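Visiting a robot open day with kids, is it worth the drive?

Posted in: Days Out and Local Visits

Hello everyone, I hope this is the right section. We got a flyer for the open day at Kettani, the one out past Nernby where they are teaching robot arms to handle laundry, and I would love to hear from anybody who went to the last one in April. My two are 6 and 8 and they are very excited, but it's a fair drive for us and I don't want to get there and find it's all slides and people in suits. Is there something moving to look at? Can you get close? And is there anywhere to eat, or should I pack sandwiches? Thank you so much in advance, you have always been so kind on here.

flanska_mom

Oh, do go! We went on the Saturday and stayed much longer than we had planned. You check in at the front desk, they give you a sticker, and then you wander through at your own pace, with somebody at each station who is glad to talk. There was a short welcome speech, but you can skip it and you won't miss a thing.

The folding station was our favorite by a mile. They work with ordinary clothes, shirts and such, and the arm has two slim fingers where a hand would be. It is slow, I should warn you, and your younger one may get wiggly, but my niece was glued to it and kept whispering "come on, come on" every time it went for a sleeve.
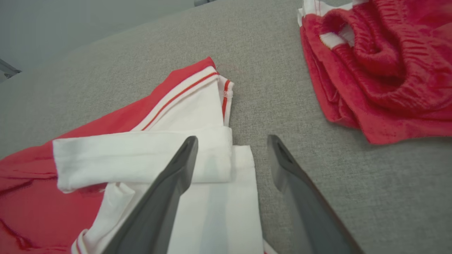

The young woman running that station was so patient with us. She told us that collars and cuffs give them the most trouble, and that a garment never lands the same way twice, so they practice over and over. The counter on her screen said 2,167 tries, and she let the children guess the number before she turned it around for them to see. There's a rope you stay behind, but even small kids can see well from the front.

For food, there was coffee and some very nice buns, but they were gone before noon. Pack the sandwiches! There are picnic tables out by the parking lot.

uko_gardener

its ok. parking is free but fills up fast, get there when doors open. robots are slow

nernbybound

I'd add one small thing to the lovely long reply up top, and that is to ask at the desk about the hands-on table. It was tucked away in a side room when we went and we nearly walked right by it. Kids get to steer a little arm with a handle and try to pick up a sock, and my grandson must have gone back to the end of the line 2 or 3 times. It was for ages 8 and up when we visited, so your older one should be fine, but I'd call ahead about the 6-year-old so there are no tears at the door. The restrooms are down the hall on the left as you come in.

flanska_walker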